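4.2 Scooping and transfer of granular items
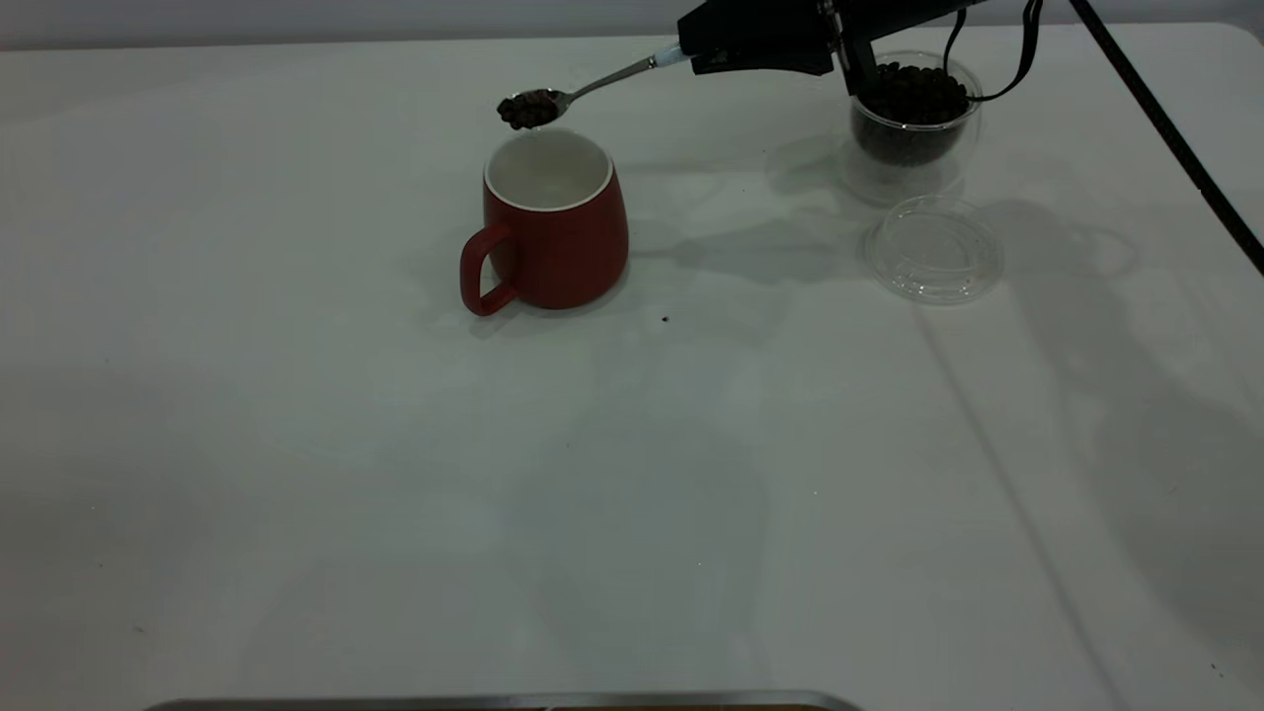

The policy was trained on 600 demonstrations and evaluated over 30 trials per condition. Each trial was divided into three stages - scoop, carry and tip - and scored separately, following Feng and Tang. A trial counted as a success only if no bean landed outside the mug. Most failures came in the tipping stage, where small errors in wrist angle grew along the handle of the spoon. Limiting the wrist speed removed seven of these failures but made each trial longer.

Figure 7. Transfer of coffee beans by spoon, before tipping.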